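4.2 Transfer between pads with distractor objects

The Flurevell task asks a two-arm cell to move a small red cube between two flat square pads, one tan and one dark green, while three cylinders of different colours stand on the same table. The cylinders play no part in the goal. They are there to test whether a policy attends to the cube or simply repeats a path learnt during training, a weakness that Zarei and Bhat noted in our earlier single-arm work.

All trials were run in simulation. Demonstrations were gathered in February at the Dunley laboratory by two operators, who between them recorded 136 episodes. Of these, 28 were set aside for testing and never seen by the policy. Cylinder positions were redrawn for each episode within fixed limits, and the lighting was left unchanged. The policy receives views from fixed cameras and from the wrists, together with joint positions. The wrist views use a wide fisheye model. We kept this distortion in the input – correcting it removed much of the table edge, which the policy appears to use when judging height.

Our baseline, Gremo, was trained on the same episodes for the same number of steps. It completed 19 of the 28 test episodes, against 24 for the proposed method. Most Gremo failures came at the moment of closing the fingers, when the cube lay partly hidden behind them in the overhead view. The proposed method was less affected, although it still failed where a cylinder stood directly beside a pad. In no test episode did the arms touch each other.

We did not tune the release height. A small change might recover one or two of the remaining failures, and Jafarzadeh is studying this separately using the Bautista planner.

Figure 5 gives views of the simulated cell from fixed cameras and from a wrist.

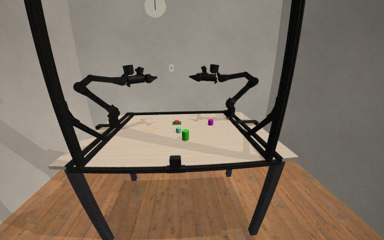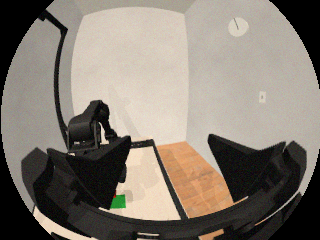
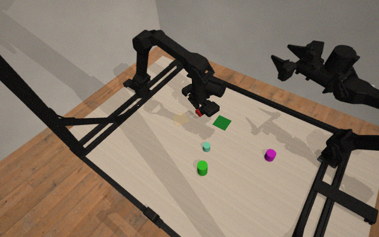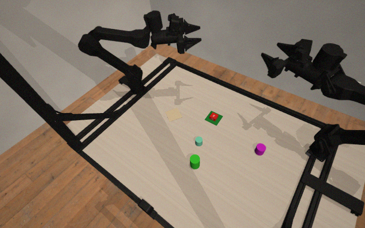 Figure 5. The Flurevell task in simulation. First: front view, with the red cube on the green pad. Second: fisheye wrist view. Third: the left gripper at the cube. Fourth: both grippers raised and open, with the cube on the green pad.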